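Avram Technical School – Robotics Project Course
Workspace Inspection Checklist: Computer Assembly Station
Inspection date: 4th December
Student project: Duvora
Form 10, to be kept in the station binder

This form is completed before powered work and again when the station is handed to the next group. Mark each line Pass, Comment or Fail.

Section A. Computer case and table

A1. Case lies flat on the ribbed table, side panel removed – Pass
A2. CPU socket contacts kept free of tools and loose parts – Comment
Socket is empty and its bracket is raised. Approach the memory slots slowly and keep fingertips clear of the contacts.
A3. Case unplugged from outlet – Pass 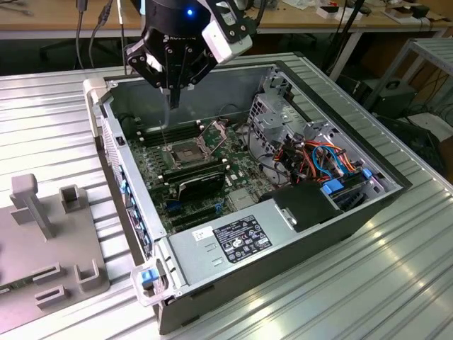
Station A, gripper above the open case.

Section B. Hand and fingers

B1. Finger screws checked with hand tool – Pass
B2. Grip force at the level set in the project plan – Pass
B3. Small parts held at the fingertips only – Pass
B4. Cables near the palm secured – Comment
Students must confirm slack through the full wrist turn before the next run.

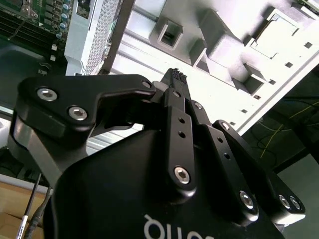

Station A, small part held between the fingertips.

Section C. Surroundings

C1. Emergency stop tested, 2 presses – Pass
C2. Floor behind the table clear of cables – Fail
Tangled cable under the rack at the right. Tie up and reinspect before powered work.
C3. Arm parked clear of the case during hand work – Comment
Parking position to be added to the Clutodska route sheet.

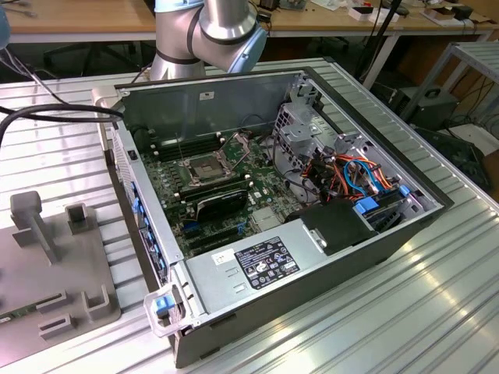
Photo: Avram Technical School, Robotics Project Course

C4. Logged running time since last service: 168 hours – Pass

Result: conditional. Powered work may resume once C2 is signed off. Forms are filed in Room 366, Durville Building.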